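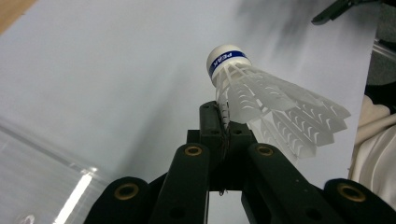 PEAK shuttlecock, white plastic skirt and a blue band around the head.

Home | News | Minutes | Court Times | Contact

Trurnolel Community Hall Users' Group
Minutes of the meeting held Wednesday, March 11, 2026, 7 p.m., small room

Present: nine members, representing badminton, table games, choir, the quilters and the Nordin Street residents. Apologies from the toddler group.

1. Minutes of the last meeting
Approved with one correction. Under item 4, "side door" should read "kitchen door."

2. Matters arising
The new lock on the kitchen door has been fitted. Two keys from the old set are still out. Groups are asked to check their bags and drawers.

3. Money
The balance stands at $1,388. The winter heating bill has been paid. Hall fees from the choir came in late but in full. The Delon Fund has agreed to give $200 toward floor care, to be spent by the end of October.

4. Main hall floor
Clusel Flooring looked at the floor in the main hall and quoted $205 to clean and recoat the worst section by the stage. A full recoat would cost a lot more and would close the hall for five days. After some discussion it was agreed to go ahead with the stage section only and pay the extra $5 from general funds. The badminton players asked that the work not fall on a club night. The choir has no preference.

Street shoes are still being worn on the courts. A bench and a mat will go inside the main entrance – the mat to be the heavy kind, as the last one slid.

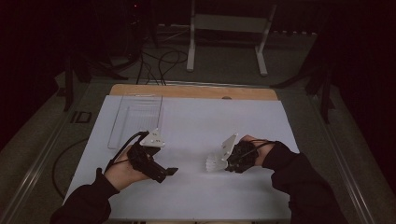

5. Bookings
The paper book and the online calendar did not match on two evenings last month. From now on the online calendar is the one that counts. The paper book will stay on its hook until the end of the month and then be put away. Groups wanting a regular slot for the fall should send in their dates before the next meeting.

The quilters asked to move to the main hall for one Saturday. Agreed, provided the tables are back against the wall by 5 p.m.

6. Parking
Nordin Street residents reported cars across driveways on choir nights. The choir will remind its members. A request for cones was turned down on a vote, five to three, with one not voting.

7. Other business
The kettle trips the breaker if the oven is on. A note will be taped to the wall until the wiring is looked at.
Lost property is full – one more month, then it goes to the thrift store.

Next meeting: second Wednesday of next month, same time and room.

Meeting closed at 8:25 p.m.

3 shares | 2 comments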